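Vernside Small Items — data card

Vernside is a list of small household objects and the storage bins they are kept in. This release covers 200 objects across 12 bins. It is meant for people working on sorting, stock lists and packing layouts.

Objects differ in shape, finish and colour. Shiny and see-through items are kept in on purpose — they are the ones most often missed in a stock check. The bins are plain, and scuffs and scratches on the floors and walls are left as they are.
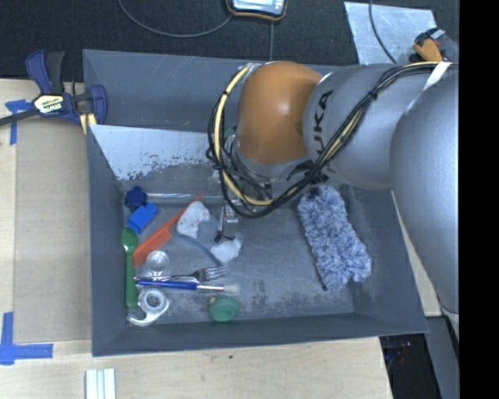 Dorian Joly asked whether the worn bin floors should be swapped for new ones before the next release, as dark marks get mistaken for small parts. For now they stay, and the matter is open until November.

Files
objects.csv: one row per object, with name, colour and finish
bins.csv: one row per bin
notes.txt: changes since version 3

Known gaps: no item is longer than 30 cm, and soft goods are thin on the ground.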